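Tying up the sweet peas, a bit late as usual

It's September and I'm still out there of a Tuesday evening with my pockets full of string, which tells you how well I've kept on top of the garden this year! The sweet peas went in late after our week in Cáceres (lovely, far too hot, I ate my own weight in cheese) and they've been trying to catch up ever since. I planted 30 of them along the fence, and I think every single one has decided to climb its neighbour instead of the canes.

I've gone back to jute for all my tying in. I had a spell with those green plastic ties from Holus, but they pinched the stems, and I was forever finding bits of them in the compost the next spring. Jute is a bit hairy and it does shed on your jumper, but it's kind to soft growth and I can drop it on the heap with everything else.
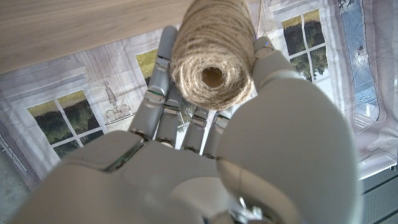 How I tie them

I make a figure of eight, with the crossing between the cane and the stem, and leave enough slack to get my little finger through. Then it's a plain granny knot, whatever the books say. I start low down and work up, and if a stem is very bendy I leave it for another evening.

I'm saving seed from the dark purple ones again, so if you'd like a packet do leave me a comment below.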